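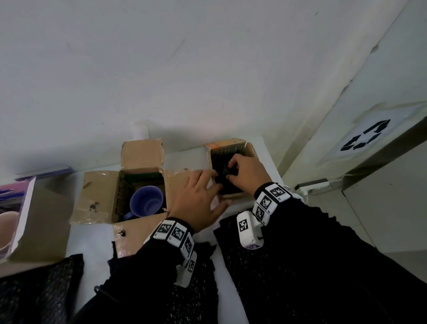 5.3 Failure analysis: loss of wrist pose during box tasks

Of the 104 demonstrations recorded for the unpacking task, 30 could not be used for training in their first form. At first we believed that the policy itself was weak, as the robot closed its gripper too early and pushed the side of the box. Only when Nisreen Atallah replayed the training data next to the video did we understand that the error was already present in the demonstrations. The robot had learned correctly from wrong wrist poses.

Figure 4. Work at the table during the unpacking task. The operator wears a band of marker blocks on each wrist; one hand grips a dark object inside the small box.

The pose of each wrist is computed from the printed square markers on the band. Each block has a known place in the band model, so in principle one visible marker is enough to recover the full pose. In practice this is not a safe assumption. When the operator reaches down into a box, the wrist bends and the blocks on the upper side turn away from the camera. The remaining markers are seen at a steep angle, and for a small square at a steep angle there are two possible poses which explain the corners almost equally well. Our tracker, Filip, took the pose with the lower corner error in every image, without looking at the previous one. In the bad recordings it jumped between the two solutions, and the hand seemed to turn over and come back within a very short time.

We had a filter against such jumps, but it made the problem worse. The filter removed single wrong poses, and this worked well. When the wrong solution was held for longer, the filter accepted it as the new true pose and then rejected the correct ones. We call this case a locked flip. It is difficult to notice in the plots, as the curve is smooth and only its level is wrong.

A second cause was mechanical. On one band a block had turned a little on its mount between two sessions, and the band model was not measured again. The error at the wrist was small, but at the fingertips it became large enough that a grasp near the wall of a narrow box was recorded as a grasp through the wall. We found this only on Saturday, after the robot had bent the front of a box and stopped on its force limit. No person was near the arm, but the same motion in a shared workspace would be a safety matter and we treat it as such.

We made three changes. Filip now keeps both solutions and follows them over time until the other markers decide between them. The band model is measured before each session with the Tuston fixture, and the session does not start if any block has moved more than 2 mm. Finally, the Belance controller compares each commanded wrist pose with the box walls and stops before contact when they overlap.

With the new tracker we processed the 30 recordings again. Most of them could be recovered, but those made with the turned block could not, and we removed them from the data set. We did not test the method with gloves of a different thickness - this remains open.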